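3. Materials and Methods

3.1 Study sites and recruitment

Tableware was recorded in two towns, Oltgate and Flulside, which lie on opposite sides of the Tevummont ridge and were supplied by different wholesalers until the road tunnel opened. Households were approached through letters left at the door, followed by one visit in the early evening. A household was eligible if it held at least one decorated drinking vessel in daily use at the time of the visit. Vessels kept only for display, vessels bought in the preceding year, and vessels with a chip longer than 5 mm at the rim were left out of the sample.

Each household was asked to bring out the vessels it used for hot drinks. Where more than one was offered, the person who had answered the door chose which should be recorded. This rule favors well-liked pieces over typical ones, and the consequences are taken up in Section 5.2. The final sample consists of 500 vessels, one per household. A subset of 91 was revisited in January so that the stability of the usage reports could be checked against the first round.

3.2 Recording of form

Form was recorded before decoration in every case, to keep the coding of shape from being drawn toward pattern families already familiar to the coders. Four measurements were taken with a dial caliper: rim diameter, base diameter, height, and wall thickness at the rim. Handles were noted as present, absent, or lost. A vessel was classed as cylindrical when the rim and base diameters differed by no more than one part in 32, and as flared or tapered otherwise. Footrings were recorded separately and did not enter into the height measurement.

The older regional handbook, which follows the Văn classification, places straight-sided cups and low beakers in a single group. We kept the two apart. Beakers in the Flulside sample are nearly always stored stacked, and stacking leaves wear on the inner wall that cannot be confused with wear from spoons. Combining the groups would have hidden this difference.

3.3 Recording of decoration

Decoration was coded at three levels. The first level is the ground, meaning the color of the surface that carries the pattern. The second is the arrangement of motifs, coded as banded, paneled, centered, or scattered. A pattern was coded as scattered when no line could be drawn around the vessel wall without crossing at least one motif, and when no motif was clearly larger than the rest. The third level is the motif itself, coded as floral, geometric, pictorial, or indeterminate.

The indeterminate code was used more often than expected. Blue dabs on a white ground were a frequent difficulty: one coder would enter a given mark as a flower and the other as a cloud, and both readings could be defended from the same piece. Figure 4 illustrates the type. In early trials the coders were told to settle such cases by discussion, but the agreed codes tended to follow whichever coder had spoken first. From the second trial onward, a motif was entered as floral only if separate petals or a stem could be pointed out. All other rounded marks were entered as indeterminate, whatever the owner called them. Owners' names for patterns were written down in full and analyzed separately (Section 4.3).

Interior decoration was coded with the same scheme as the exterior. A vessel was marked as continuous when the interior carried the same motif class and the same arrangement as the outer wall, and as discontinuous when either differed. Plain interiors formed a class of their own. The rim was coded as bare, lined, or gilded. Bare rims include those where wear had removed a former line, provided that no trace of pigment could be seen under a hand lens.

3.4 Usage reports

After the vessel had been recorded, the household member who used it most was asked five short questions: what was drunk from it, at what time of day, who else used it, where it was kept, and how it had been acquired. Answers were taken down by hand and read back. No question mentioned the decoration. If the speaker brought it up unprompted, the remark was marked in the margin – these marks are the basis of the attachment score used in Section 4.

Visits in Oltgate were carried out by Junaid Bukhari and those in Flulside by a second fieldworker trained on the same sheet. The two exchanged towns for the January revisits. Differences in note length between the fieldworkers were large in the first round and smaller in the second, and the attachment score was therefore calculated as present or absent per household instead of as a count of remarks.

3.5 Limits of the record

Two limits should be kept in mind when reading the results. First, vessels were coded in the home, under whatever light was available, and pale grounds are hard to tell apart under warm bulbs. White and cream were merged in all analyses for this reason. Second, density of motif was judged by eye. On a curved wall, evenly spaced marks look more crowded toward the side of the vessel than at the front, and a coder who does not turn the piece will overstate its density. The recording sheet called for a full turn before any density code was entered, though compliance with this step could not be checked afterward.

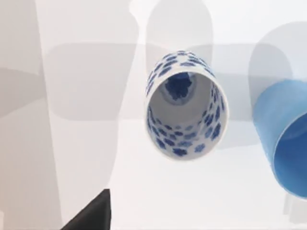
Figure 4. Cylindrical cup with scattered blue decoration on a white ground, visible on both the outer and inner walls; the rim is a thin white band. Computer rendering, steep angle.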